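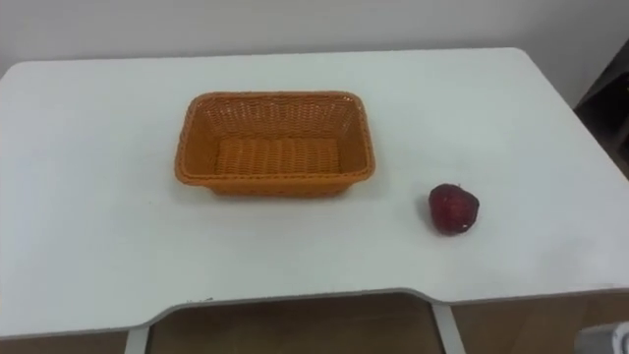
1/ Can a machine tidy a kitchen yet? Our narrow version at Flustham: one piece of fruit, one basket, a clear table. Vesorach has logged 194 attempts at it this February.

2/ Reaching is mostly solved. Grasp force on a round, glossy surface is still tuned by hand, and a rim adds a height constraint that the planner handles badly when the item starts close to the wall of the basket.
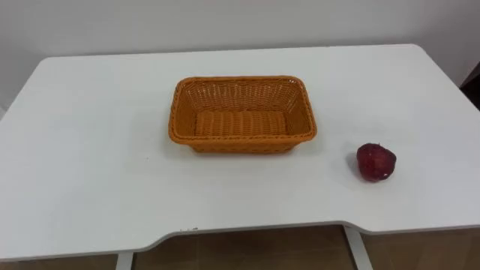

Orange basket, red fruit to its right.

3/ Median cycle is 12 seconds. A person needs one. Fine for overnight work, useless at a packing bench.

4/ My position — single-item pick and place, yes. A full counter, no. Next run adds 7 item types.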